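3. Materials and methods

3.1 Stone selection and supply

Six slabs of brown veined marble were bought from a single supplier in Storville, all cut from the same block and polished on one face by the supplier before delivery. We chose a brown stone with pale veins over a white one for two reasons. The colour change caused by oil and wine is harder to judge by eye on a dark ground, and complaints from homeowners about dull spots on brown worktops are poorly covered in earlier work on domestic stone. Sawn edges were left unsealed.

Each slab was rinsed with distilled water, wiped with a lint-free cloth and left to stand in the conditioning room until its weight did not change between two readings taken one day apart. No soap, solvent or commercial stone cleaner was used at this stage. Any trace of factory wax was removed with two passes of white spirit, after which the rinse and the drying were repeated.

The slabs were then marked out on the back into test cells. Cell borders were drawn so that each cell held both plain ground and at least one pale vein. Cells that held only one or the other were kept as controls and were not stained. The marking was done by one author and checked by a second, and any cell on which they disagreed was dropped.

3.2 Surface finish and vein classes

Polished calcite stones lose their gloss when the surface is etched by weak acids, and the loss is often uneven. Veins may differ from the ground in grain size, in porosity and in how well they were filled at the factory. We therefore sorted veins by how they look at the surface, without assuming anything about how they formed. Class A veins are hairlines with sharp sides. Class B veins widen into chalky streaks. Class C covers groups of small pale flecks with no clear line joining them. Where a vein passed from one class to another inside a cell, the cell was given the class that took up the greater length.
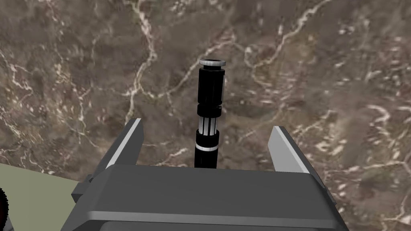

Gloss was read with a hand-held meter at a fixed angle of 60 degrees. The meter was set against its own black glass tile at the start of each session and again after every 15 readings. If the second setting differed from the first by more than one gloss unit, all readings in between were thrown out and taken again. Readings were made with the room lights off and a black cloth over the meter, a step that proved needed near the window.

Roughness was measured on a smaller set of cells with a contact stylus. The stylus leaves a faint track on softened stone, so roughness was always read after gloss and never before.

3.3 Staining agents

Four agents were used: lemon juice, red wine, olive oil and brewed black coffee. All were bought from ordinary shops and used on the day they were opened. Lemon juice was pressed and strained through paper. Coffee was brewed at a fixed strength and cooled to room temperature before use, as early trials with hot coffee gave results that could not be told apart from the effect of heat alone.

Agents were applied by pipette to a round paper pad laid on the cell. The pad held the liquid in place and kept it from running along the veins. A glass cover was set over each pad to slow drying. Pads were lifted at the end of the contact time, and the cell was blotted once and rinsed with distilled water. No rubbing was allowed.

3.4 Sealers

Two sealers were compared with bare stone. The first, sold as Pudwood, is a water-based product applied in a single coat. The second, Ferkon, is solvent-based and calls for two coats with a rest between them. Both were put on according to the printed directions, except that the amount was weighed and not judged by eye. Excess was wiped off with a dry cloth in one direction. Sealed slabs were cured for the full time named on the label before any agent was applied.

Class B veins took up visibly more sealer than the ground around them. We did not try to correct for this, on the view that a homeowner would not either.

3.5 Repolishing

After the last gloss reading, half of the etched cells in each group were repolished by hand. The pads were used wet in two steps, 200 grit and then 400 grit, followed by a tin oxide paste on felt. Pressure was kept even by means of a weighted block. Each step was stopped after a set number of strokes, whether or not the mark could still be seen. Gloss was read again once the slab had returned to its dry weight.

Repolishing was carried out by T. Rojanasak throughout. A short trial with a second operator gave gloss values that were lower across all vein classes, and pooling the two would have hidden the effect of the veins.

3.6 Visual grading

Meter readings do not always agree with what people notice. A panel of three (N. Sitthichai, J. Jitpraphai and M. Pasichnyk) graded each cell on a scale from zero, no mark seen, to four, mark seen at once from standing height. Panel members worked alone and did not know which agent or sealer had been used. Each cell was graded twice, under flat overhead light and under a low lamp to one side. The lower of the two grades was not used, as a mark that shows in one kind of light will be noticed in the home sooner or later.

Hairlines that zigzag across the ground were a source of error. On densely veined stone, a shallow etch can be taken for part of the natural pattern, and the reverse also occurs. Panel members were therefore given a plain view of brown marble with fine branching white and cream veins (Figure 1) and were asked to study it before each session.
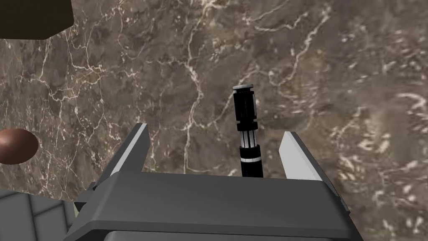 Figure 1. Polished brown marble with irregular pale veining, seen from above. Veins range from hairlines to wider chalky streaks; pale flecks are more common toward the right.

3.7 Statistical treatment

Gloss loss was taken as the difference between the first reading and the reading after rinsing, divided by the first reading. A mixed model was fitted with agent, sealer and vein class as fixed effects and slab as a random effect. Panel grades were treated as ordered categories and fitted on their own. Agreement between panel members was checked with a weighted kappa, following the scheme set out by Tse for graded surface defects.

Missing readings were left as missing. One slab chipped at a corner during handling, and the two cells nearest the chip were removed from all tests. The model was fitted with and without the rest of that slab, and both sets of estimates are given in the supplementary tables prepared by T. Mishra.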